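Progress report to the Ridness fund, July
Home baking classes, Brerkus site

We said we would reach 600 households by now. The sign-up sheet says we have, but I would not lean on that number. A sign-up is a name and a phone number, and plenty of those people never came to a class.

Spending stands at $3,723. Most of it went on flour, printing and the hall. The Pluranari booking system was supposed to save staff time. So far it has mostly moved the work from the phone to the inbox — I would not renew it.
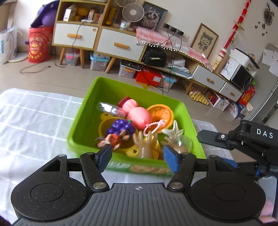

Hawi Hadgu ran both trial evenings and thinks the rye class should be longer. I agree with her on that, though I doubt a longer class fixes attendance. The bus stops early and people leave for it.

The survey came back very positive. It was handed out at the end, to those who stayed, so I give it little weight.

For the next period we ask for two things: permission to move the start to 5:30, and a decision on Pluranari before the contract rolls over.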